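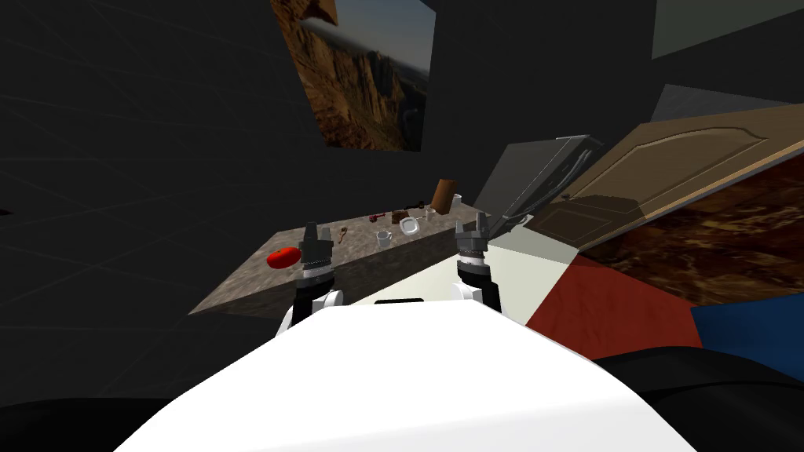 **Skomel kitchen sim pack, two-arm edition**

I paid for the 108-room license to test one claim from the Clakley method: that shuffling the decor in simulation makes a policy less fussy about real kitchens. The pack shuffles with enthusiasm. Granite counter, canyon art, a red rug and a blue one – I've rented worse.

The claim mostly holds. I trained on 892 demos with fixed textures, then on 892 with everything randomized, and the second policy picked up mugs on our real bench far more often. Spoons remain a mystery to both. Thin things on speckled stone are hard to see, for it and for me.

Gripes: contact physics on round items is slippery, resets take 4 seconds each, and the manual was written for someone cleverer.

Four stars. One off for the spoons.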